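Two arms and a returns bench

The returns hall at Dutora takes in footwear and small household goods, and it has run on two shifts for as long as the returns manager has worked there. In the spring the firm began putting a two-armed robot system, supplied by Susolon, on one of its sorting benches. I spoke to the manager in the canteen on a Tuesday, shortly after the early shift had gone home.

"Slippers were the first job we gave it," she said. "They come back in huge numbers after Christmas and people hate doing them. You pick up a pair, you check they match, you put them on the rack, and you do that all day."

The arms learn each job in simulation first, and the slipper job is the one the staff know best.
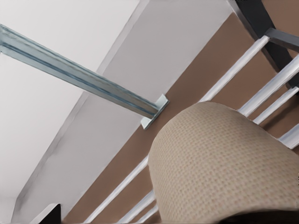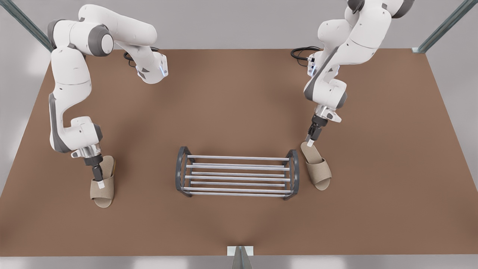
Teaching slippers first was the wrong choice in the view of a packer on the late shift, who told me that boots are what hurt people's wrists and that management had picked the item that looked easiest. The manager had heard this before and did not argue with it.

"They're right about the boots," she said. "We asked Susolon for boots. They told us a boot falls over and a slipper doesn't, and that we should start with something soft and flat. So boots are next year, if the money is there."

Before the bench was changed, a good sorter racked 503 pairs in a shift. The robot bench now does 383. I asked her why the firm would pay for something slower.

"It does the 383 at night as well," she said. "And I can put the person who was on that bench somewhere else. I had eight people on slippers in January. This January I want them on inspection, where you need to look at a thing and decide if somebody has worn it outside."

Inspection pays a little more. It also means standing under bright lamps and making decisions that customers complain about, and she admitted that two of the eight had asked not to move. One has gone to goods-in. The other still works beside the robot bench, clearing it when it stops.

It stops fairly often. Early on it would close its fingers on a strap and push the slipper along the bench without lifting it. The answer came from the floor. A sorter pointed out that everyone on the shift picks a slipper up by the heel end, and the next round of training tried different places to take hold.

"That was a good day," the manager said. "Up to then the engineers talked to me and I talked to the staff. After that they went and stood at the bench and asked."

I wanted to know whether anyone had lost their job. She said no, and then corrected herself. No permanent member of staff had gone, but the firm took on fewer agency workers last winter than the winter before, and she expects to take on fewer again. The agency, Miltus, was told in October.

"I don't pretend that's nothing," she said. "Some of those people came back to us every year. I knew their kids' names."

The staff have also had to get used to a different sort of noise. The old bench was where people talked. Now there is one person on it and a stop button, and the radio has moved over to inspection. She has started swapping the clearing job every two hours after the first person to do it told her it was the loneliest shift they had worked.

Dutora's other site, at Aranda, is due to get the same system once the hall has been rewired. Staff there have been over to look at it. They mostly asked about breaks, she said, and what happens to the bonus when the bench is down. At present the bonus is worked out on the whole hall, so a bad day for the robot is a bad day for everyone. She has asked for that to be changed before Aranda starts and is still waiting for a reply.

The bench itself cost 620 hours of her own time in meetings and training in the first year. She knows the figure as she had to account for it.

"I'd do it again," she said. "I'd ask the late shift first, though. They'd have said boots, and we'd have had that row at the beginning."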